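How does a lottery work?

Maybe you have seen a lottery ticket at a shop. A lottery is a game of chance, run by a state or a company. Here you can learn where the money goes and why so few people win.

Let us think of a small town with the name Clinport. The town wants to build a new playground, so it starts a lottery. It prints 1,000 tickets, and every ticket has a different number. Each ticket costs 2 dollars. If all tickets are sold, the town has 2,000 dollars.

Now the money is divided. One part is the prize. Another part pays for the printing and for the shops which sell the tickets. What is left goes to the playground. This means that all players together always pay more than they get back. The lottery is made in this way before the first ticket is sold.
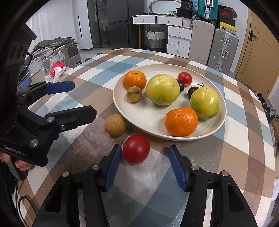
A reader from Agbayani wrote to us that her uncle always plays the same number, and she asked if it must win one day, when it has waited so long. Many grown-ups believe this too!

The answer is no. A number cannot wait, and it cannot remember. Take a die and throw it. The chance to get a 6 is one in six. Maybe you throw it many times and no 6 comes. On the next throw the chance is still one in six — the die does not know what happened before. With lottery numbers it is the same.

In our town, one ticket has one chance in 1,000. If you buy two tickets, you have two chances, but 998 other tickets can still win. And you have paid double.

Why do people play, then? Some like to dream a little about the prize. For some people it becomes a problem, because they cannot stop and they lose money which they need for food or rent. For this reason there are rules. In most places children are not allowed to buy tickets, and the rules say how old you must be.

Words to know
Chance: how likely it is that something happens.
Prize: what the winner gets.
Draw: the moment when the winning number is picked.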